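Grolska Push Rod Kit, for tabletop arms

Straight push rod plus mounting collar. For block pushing and sorting cells. Replaces the old Kolář tip, same bolt pattern.

Price: 2,280 per kit. Rod only, ask.
In stock at Brarneck. Ships in 7 days.

Fitting
Power off, arm parked high. Collar on first, finger tight. Slide rod in till it stops. Then snug the screws crosswise, don't crank them. Jog down slow over bare board and stop short of the wood. Re-teach tool length before any run, every time, even if its the same rod.

Upkeep
Wipe rod at end of shift. Check collar screws every 20 hours. Swap the rod at roughly 35 days of full use, sooner if it wobbles. Bent rod = bin it, dont straighten.

Board
Any flat wood board will do. Bolt it down close to the rim so it can't creep. Keep the marker flat and clean, no tape over the print. If pushes start landing off to one side, check the board bolts before you blame the arm.
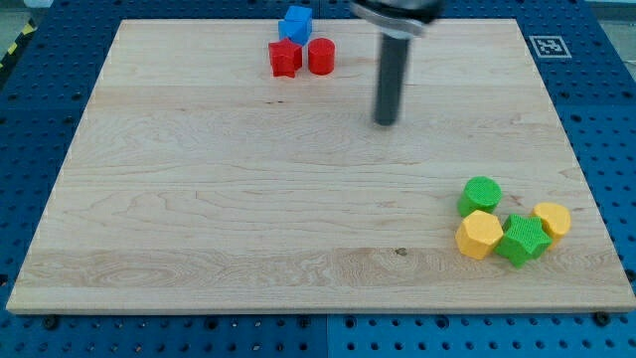 Re-run the marker check after moving the board, even a little. Saved positions will be off otherwise.

Spares: screws, collar, rod. Quote the Grornine part list when ordering. Fitting questions to Vratislav Hubáček, orders and retruns to Ľudovít Vrabec.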